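Subject: Re: [redthorpe-tables] Snack tray for the July meeting

Hello all,

Answering the question about the snack tray, and adding what I know from doing the table for the last two seasons.

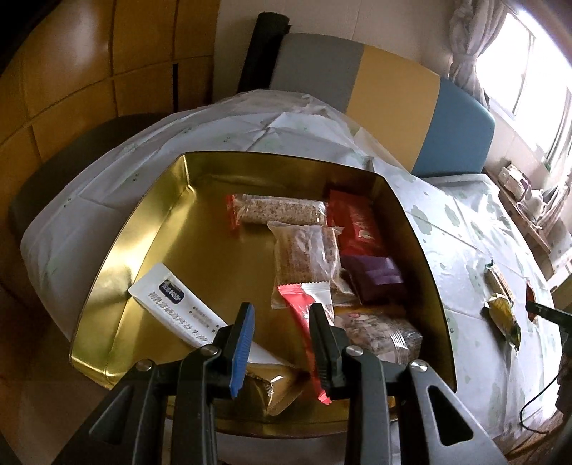 The short version is that I would keep the metal tray and stop using the bowls. The bowls look nicer when they are full, but the small things sink and the large things sit on top, and by nine in the evening you have a layer of items that people didn't know were there. A tray with straight sides lets everything lie flat. People take what they see.

> We have the Redthorpe room again for the July evening and I have
> offered to do the snacks. I have not done it before. My questions:
> do we buy everything wrapped or can I bake? How much do I need?
> Is there a tray or do I bring my own? And the budget line says
> 940 but doesn't say what it covers. I also have 2 large glass
> bowls at home if those are of use.

Taking these in order.

Wrapped or baked. Wrapped, please. The room's rules allow either, but the evening runs long and the table stays out the whole time. Baked things dry out after two hours and then someone has to decide what to do with them. Wrapped things go back in the box and come out again next month. If you want to bake, bring it for the break and put it on its own plate.

How much. The 940 is pieces, not money. It is the count for the whole year, all the evenings put together, and it got copied into the budget sheet without a label. I have asked for that to be fixed twice. Last year we bought 1000 and had a box left over that went to the Fulten group, so 940 is a better number. For one evening, fill the tray one layer deep, keep a bag under the table, and top up when you can see the bottom.

The tray. There is one in the cabinet by the sink, the gold-colored rectangular one. It is bigger than you would think. Wipe it before and after. The shine shows every fingerprint and I have given up on polishing it during the evening. Leave the glass bowls at home, or bring one for the empty wrappers, which do need a place to go. Without one they end up on the tablecloth next to the tray, and the gold foil ones in particular get torn open and left. I have tried a paper bag taped to the side of the table and people mostly walked past it. A bowl right beside the tray might do better.

What to buy. I go for a mix, and I try to have at least half of it be nut or granola bars in clear packets. People like to see what is inside. The ones in plain clear plastic go first every time, even when the foil ones next to them are the better snack. After that I add a few things in red or purple wrappers so that the tray has some color, and a few of the long white packets with Chinese printing. I can't read the packets, so I ask at the counter what is in them and write it on a card.

That brings me to the one thing I would change — labels. Several of our regulars don't eat nuts. The clear packets are easy enough to judge by eye, but a brown bar can be oats or peanuts and from a foot away they look alike. Last season I put all the nut items at one end of the tray. It held up for maybe twenty minutes, and then people had stirred through it and everything was mixed again. If you have a second tray, use it for the nut-free things and put it on a different table. If you don't, a card with the names on it is the least we should do.

The tablecloth. Use the white plastic one with the pale green pattern. It lives folded in the same cabinet. The cloth one from Tarar is nicer but the crumbs from the granola work into the weave, and it has to go home with somebody to be washed. The plastic one gets wiped down with a damp cloth and you are done.

Where to buy. I used Plolturach until spring. They sell by weight and let you mix, which suits a tray like this. Lately they have been packing more of the large bars and fewer of the small ones, and the large bars are more than most people want at that hour. Check the sizes before you pay. If someone on the list has a better source for small wrapped pieces, please post it.

One more item. Printed dates. Some of the small foil ones have numbers near the end of the wrapper and it is not always clear if that is a date or a batch code. I go by the outer box, so please keep the box, or at least cut the panel off and leave it in the cabinet with the leftovers. We had a bag in there last winter with no box and I ended up throwing out the lot.

The cabinet key is on the hook inside the kitchen door. I get there at six if you want a hand setting up.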